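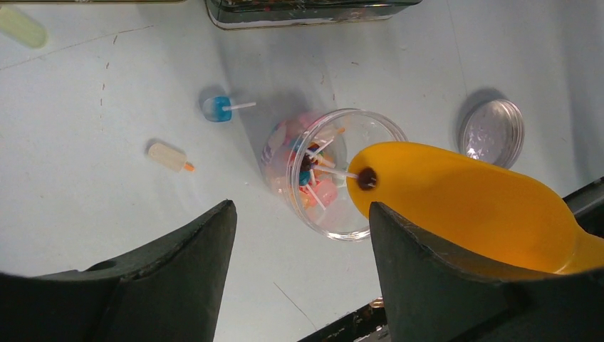 Chapter 7
Sorting and Scooping Small Things

Reading time: 2 minutes

A tray of small toys looks simple until it has to be put in order. Pieces may be grouped by color, by shape or by size, and each choice gives a different result. In this chapter you will pick one rule, write it down and keep to it.

You will also work with a scoop. A wide bowl holds a piece steady – a long stick changes the balance, so lift slowly and keep the handle level.

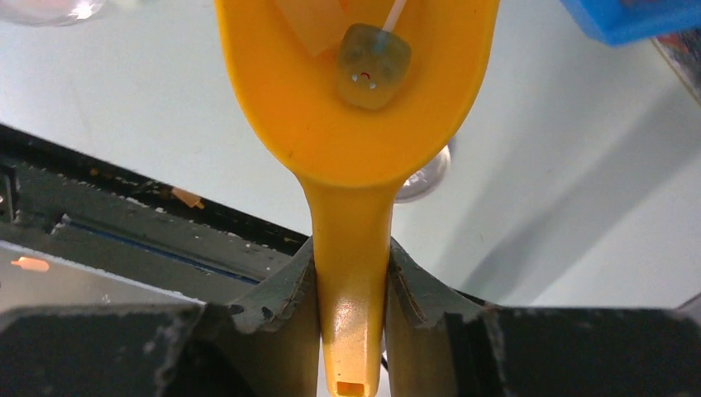

Shufen Xue sorts by shape first and says color can wait, as two people will often disagree on where blue ends and green begins. Try her order in Exercise 1, then try the reverse. Note which pieces changed groups.

© Grelitz Schoolbooks | Contact | Back to top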